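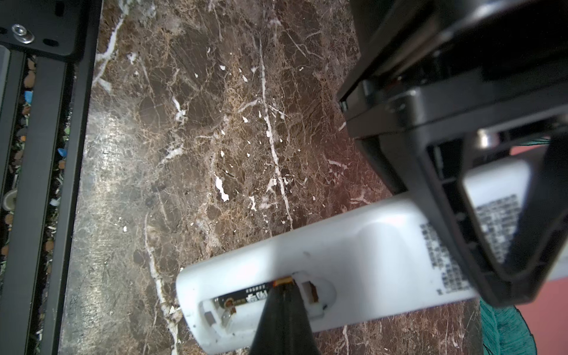 White remote control with the battery compartment open.

Troltura Ball Return: A Review From the Free Throw Line

I play in an over-forty basketball league in Sakosum, on a team that lost its opener by 18 and was told afterward it had shown character. My contribution was a free throw that missed the rim, the backboard and, by a small margin, our own power forward. I went home and ordered a ball return.

The Troltura is a curved net on two steel arms that hooks over the rim and sends made shots back to you down a chute. It costs $114. There is a little shot counter clipped to the net, which I didn't ask for and now consult more often than my bank balance.

Putting it together

The box says one adult can do this. One adult can, if he owns a stepladder and isn't particular about his knuckles. The arms go on first, then the chute, then a pair of straps that the instructions call "self-explanatory" and then explain for a page and a half. Mine was up in an evening. The second time, after I took it down for a storm, it took as long as it takes to boil pasta.

It fits a standard rim well. On my neighbor's breakaway rim it sagged to the left and returned every ball into a hedge.

How it shoots

Or how I shoot, with it watching. Makes come back at a friendly pace, one bounce, right around the waist. You can turn the chute to face either wing or the corner, and it clicks firmly into each position. From the free throw line it is close to perfect. Go out past the three-point arc and the ball arrives rolling, like a dog that has lost interest in the game.

Misses are another matter. A short miss drops into the net and is returned politely, as if it had counted. A long one clears the whole apparatus and goes where it always went. I had imagined the thing would save me some walking, and it does, in proportion to how little you need the practice.

The counter stood at 3,506 when I sat down to write this. It doesn't count misses, so I can report that figure with my head up. It does sometimes credit a ball that rattles in the net without going through the hoop, and I've decided to let the officials' call stand. 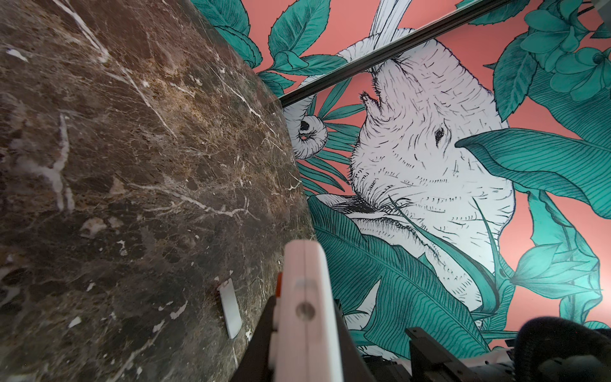 Against the Bolger

Our coach, Rüdiger Sperling, has had the Bolger return on his driveway since last October and let me spend a morning with it. The Bolger is the better machine. The net is wider, it catches nearly all of the long misses, and the arms don't hum in the wind. It also needs a base filled with sand, and once it's up you own a landmark. Rüdiger parks on the street now.

I looked at the Korkska too, which is a plain plastic chute with no net. It's cheap and light, and if you make every shot you'll love it.

What wears out

The straps, so far. One frayed where it rubs the bracket, and I replaced it with a luggage strap that looks worse and holds better. The net is fine. There's a spot of rust on the lower left bolt, and I check on it in the mornings with my coffee.

Noise deserves a mention. Each made shot produces a clank, then a slide, then a thud. If you practice at 10 at night you will meet your neighbors - mine were very nice about it, the first time.

Should you buy one?

If you shoot alone and mostly from close in, yes. Children seem to like it as well, though my nephew spent most of his visit feeding it tennis balls. For a serious high school player I'd put up with the sand and get the Bolger.

As for the league, I went to the line twice last week and made one. The other hit the rim.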